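Home | Archive | About | Subscribe

The Long White Table

Posted in July | Filed under: Sorting, Floors, Other Failures 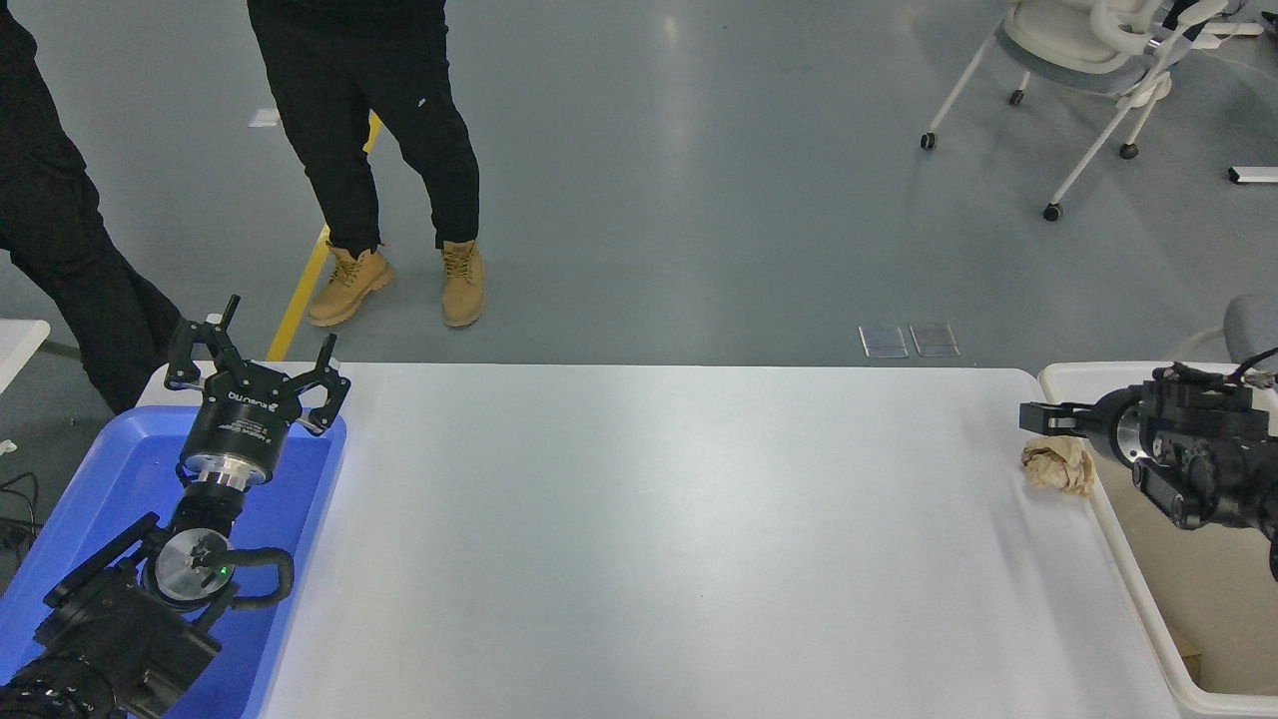

My position on trays has hardened. A tray with nothing in it is an invitation, and I've never met a person in possession of a pen cap, a dead battery or half a granola bar who could turn one down. I used to think the cure for mess was more containers. I now own 17 containers, and what I have is mess with handles.

The white bin is a different animal. It's deeper, so whatever goes in feels as if it's been dealt with. Cardboard, mostly. I come from people who flatten boxes with a certain amount of ceremony, and I still can't drop a piece of cardboard into a bin without wanting to fold it first. I'm working on it.

Then there's brown paper, the stuff that comes crumpled up around things so they don't break on the way from Gonlow. My last order from them was one tape dispenser. It came with enough paper to wrap a goat. Brown paper has no natural home. It's too nice to throw out and too wrinkled to keep, so it balls itself up and sits on the table a short reach from the bin, where it can stay for weeks. I once moved the same ball of paper to wipe a table, wiped the table, and put the paper back.

About that table. I'm a convert to long white ones, having spent years at a brown folding table from Prolley that hid everything, including coffee. White hides nothing. You get a stripe of light down the middle and every fingerprint you've ever left shows up to testify. It has made me a cleaner person, or at least a person who buys more spray.

Same goes for gray floors. I was against epoxy for a long time on the grounds that it makes any room look like a place where you'd get your tires rotated. But it sweeps beautifully – one pass and you're done – and you can put a yellow stripe on it and people will walk around the stripe as if it were a ditch. I've considered one for my kitchen in Ostbridge. The dog would need training, and possibly so would I.

Chairs next time. I have opinions on white chairs with casters, and on how far they'll travel across a smooth floor when you stand up too quickly. I also promised a few of you a report on the Maruyama label maker, which I've had for 2 months and have used to label the drawer that holds the label maker.

For now the plan is modest. Tray for things in use, bin for things that aren't, table for nothing at all. I give it until lunch.

Share this post (17)
2 comments

Older posts | Newer posts | Back to top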